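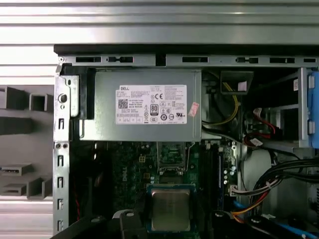
Figure 1. Processor in front of the open socket, wrist view.

Unit 7: Teaching the processor task by remote control
Instructor: Gifty Abubakari
Lab help: Bongani Zulu

Read this before your lab slot. Bring your notes from Unit 5 on gripper limits.

In this unit you drive the arm with the hand controller and record yourself placing a processor. The recordings are what the policy learns from, so drive the way you want the robot to move. Slow is fine. Stopping dead in mid-air for ten seconds to think is a problem -- the policy will learn the pause too.

Grip the chip by two opposite edges. Keep the fingers off the contacts. Check the wrist view before every approach, and check it again once the chip is over the socket. If the chip is tilted, back off and square it up before you go down.

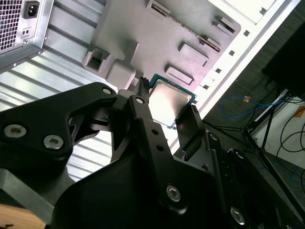 What should I do if I drop the chip during a recording?
Stop the recording, mark it as failed, and reset by hand with the arm paused. Failed runs are kept in a separate folder.

Each pair records 11 runs. Swap drivers after the first 5 so that both of you get time on the controller. Vary the start position a little from run to run, but keep the order of the steps the same:

Grasp
Lift
Turn to face the board
Approach
Lower and release

Most trouble comes at the turn. People rotate the wrist and translate at the same time, lose track of which way is down, and then overcorrect.
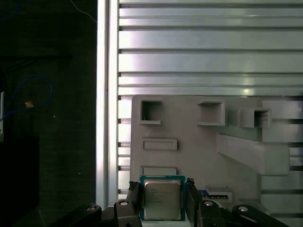
Do the rotation first, let the arm settle, then translate. It feels clumsy for the first few runs. Kirsty Rowbotham's notes on the course page cover the same point for hand guiding, where you hold the arm itself -- the advice carries over, except that your own hand can block the camera.

Name your files with your pair number and run number, and upload them by 7 p.m. on the day of your lab. Write one line per run saying who drove and anything odd that happened.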